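Workshop > Features > Grippers

July
By Lingyun Han

Judberg sells two grippers for the same arm, and buyers keep asking which one to get. We ran both in simulation before spending money on either. The task was small blocks on a table -- pick one up, set it down, go on to the next.

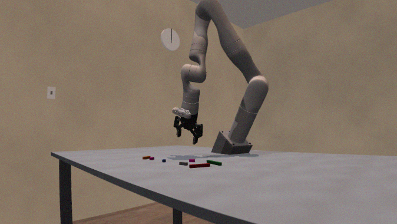 Why test in simulation first? A dropped block costs nothing there, and every run can start from the same layout.

Each gripper got 500 tries. The Prustel, the cheaper model, made 384 clean picks. The Gamage made 37 more. Most of the Prustel's misses came on the shortest blocks, where it closed a little high and pushed the piece away. Long bars gave neither one much trouble.

Slowing the last part of the descent helped the Prustel. It also added over 2 seconds to each pick, and a shop with a steady line may not want that.

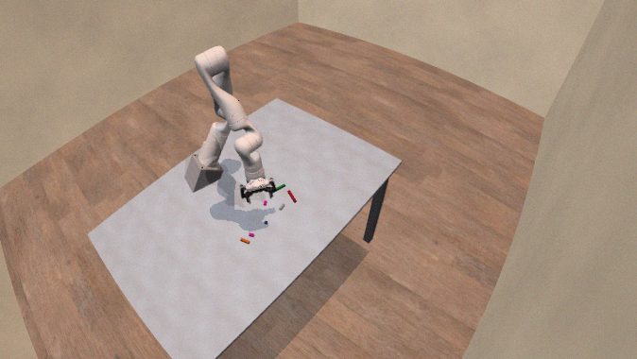
The arm with its gripper open near the colored pieces.

Our next round uses real hardware on the Colovard controller.

Comments

dmr_shop: Did you try it with the blocks touching?

Pell: We run the Prustel on bottle caps. Same problem with short parts -- new pads fixed most of it.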